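Bin picking: planner rejects most grasps near the wall as in collision

Posted by jamham_cell in Motion planning, 22 December

We run a KUKA arm over a steel bin with mixed household items in it. Grasp candidates come from a depth camera and are filtered by the Genix planner before execution. Over the last logging run we had 2,901 candidates, of which 2,231 were rejected, nearly all with the same code (start or goal state in collision, link: wrist, object: bin_wall). In the middle of the floor it works. Near the side walls it almost never finds a plan, even for items I can reach by jogging the arm by hand.

The bin model is a box with 20 mm of padding on every face. Wrist cables are modelled as one cylinder round the last joint. Is this a planner setting or is my model wrong? I have already raised the planning time and it made no difference.

Rivera_T

More planning time won't help. The goal state is invalid before the search starts.

Look at the padding first. You are probably applying it twice: once on the bin mesh and again as the global link padding, which defaults to on. Set one of them to zero and replay the same candidates offline before you touch the real arm. Then check the bin model against the real bin. If the walls slope and you have modelled them as vertical, you lose usable space at the top or go through metal at the bottom, depending on which dimension you measured.

The cable cylinder is the other suspect. It has to be wide enough for the worst bulge, so it blocks every direction equally. Our cables sit mostly on one side of the wrist:
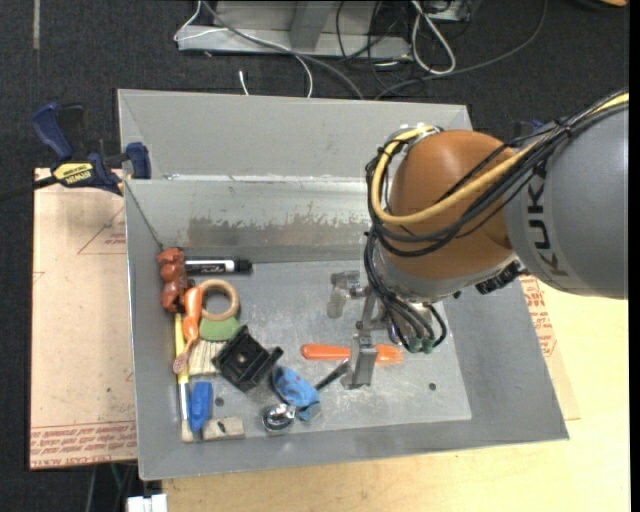
Fetstead: does splitting the cylinder not break as soon as the last joint turns, though? The hoses shift with it.

Rivera_T

It does if you fix the shapes to the wrong link. Use 2 capsules, one attached to the joint housing and one to the tool flange, and limit the last joint so the slack between them stays inside the first capsule. Then sample grasp yaw in both directions, as a parallel gripper gives you the same grasp at 180 degrees and one of the pair usually keeps the cables away from the wall.

genix_user

had same error, reinstalling the planner fixed it for me

jamham_cell

Padding was on twice. I have removed the global one and am replaying the log now. Capsules next.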